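24/04/2019

Navel finish trials, cont. from January pages

Shellac again. The Flakamach flakes, lot 3457, finally dissolved overnight. Last lot left a gray sludge at the bottom of the jar however long I shook it, this one is clean apart from a bit of wax settling. Decanted through a paint filter, label on the lid AND on the side this time. Somebody keeps swapping lids.

Mixed thin for the first coats, thicker for the build. Boards are the maple offcuts from the Szalai order, all sanded to the same grit, ends taped so the alcohol doesnt wick in. 9 boards total. 7 got shellac, the other two went straight to the Bolloseck oil as a control.

First coat dragged. Pad too wet, left ridges on boards 2 and 3. Knocked them back with a gray pad after lunch and they came up fine. Second coat much better — pad nearly dry, long strokes, don't go back over it. I know this. I write it down every time and do it wrong every time.

Third coat on 1 thru 5 only. 6 and 7 stay at two coats so we can see whether the extra one buys anything.

Oil boards: Bolloseck smells stronger than I remember. Wiped on, left it, wiped off. Color went yellower than the shellac, which the Szalai people will not like, they asked for "no color" in writing. Still tacky at the edges when I left for lunch. Rags flat on the rail outside, NOT in the trash. Please.

Water ring test, boards 1, 4, 6 and both oil. Cold mug, wet bottom, left through the coffee break. 6 went white right away. 4 a faint ring, gone once it dried out. 1 nothing. Oil boards took no ring but the grain lifted, can feel it with a fingernail. So two coats is not enough, at least not for anything that gets used as a table. Third coat stays in.

Hot mug test not done. Kettle is missing.

Alcohol we already know the answer to. Shellac and spilled drinks, no. If the Navel tops are going anywhere near a kitchen we need to talk about a different topcoat, or at least put it in the care sheet in big letters.

Stock: 2700 g of flakes left in the tub, plenty for the Navel tops and the samples. Low on alcohol, low on filters. Cotton for pads is fine.

To do
— hot mug, when there is a kettle
— re-cut blades for the card scraper, both dull
— order alcohol and filters
— second oil coat on the control boards, thin
— ask Szalai for the size of the sample they want, the email says two different things

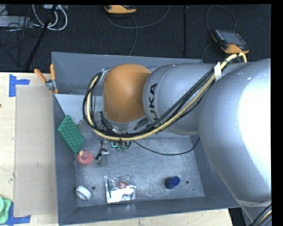
Scratch test is the one still open and the one I trust least. Dragging a coin across a board tells me how hard I pushed and thats all. Wear in real life is stuff sitting on the wood and getting nudged. A gray metal bin on a light wooden tabletop like the one in the photo is closer to what I want: bare metal on pale wood, pushed a little every so often. Plan is a steel tray with some weight in it on boards 1 and 5, slid end to end, same number of passes each, then look under the raking lamp. Felt feet on for a second round. Leave the boards a full week first, the shellac is still soft, my thumbnail went in on board 5 this afternon.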